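March
By Samuele Leone

How a Patchwork Pattern Works

A patchwork is a piece of cloth made from smaller pieces of cloth. The small pieces are called patches. The line of stitches that joins two patches is called a seam. A blanket, a bag or a bed cover can all be made this way.

Some covers are true patchwork and some are patchwork prints. In a print, the whole pattern is colored onto one large sheet of fabric by a machine, and there are no seams between the patches. You can test this with a fingertip. Rub across the place where two patches meet. If you feel a ridge, the patches were sewn. If the cloth stays flat, the pattern was printed.

Turning the cloth over is a second test. Real patchwork that has no lining shows folded edges on the back. These folded edges are called the seam allowance, and they stop the patches from fraying. A print shows only a paler copy of the front, or no pattern at all.

The workshop at Clodilano keeps a sample book with 39 squares of cloth in it. Each square has a label with the type of pattern written on it – stripe, dot, triangle, streak and so on. Most patchwork designs mix 3 or more of these types. The designer puts a busy patch beside a plain one so that the eye can tell where one stops and the next begins.

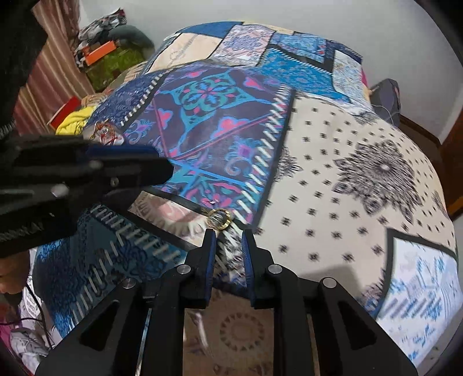 Color does the same job. A large patch in a strong color, such as purple, is easy to find first, and the eye then moves to the patches next to it. Small shapes in a dark color look like texture from far away and like separate shapes from close up.

A busy pattern has one disadvantage. Small objects are hard to see on it. A ring-shaped ornament or a tiny shiny item breaks up into the pattern, especially if its colors match the print. This effect is called camouflage, and it is the same effect that hides a moth on tree bark.

You can measure it. Put 5 small objects on a plain sheet and ask a friend to find them while you time the search. Then put the same 5 objects on a patterned cover and ask a different friend. Write down both times. Use objects with no sharp points, and pick them all up afterward – a bead left on a bed is uncomfortable to lie on.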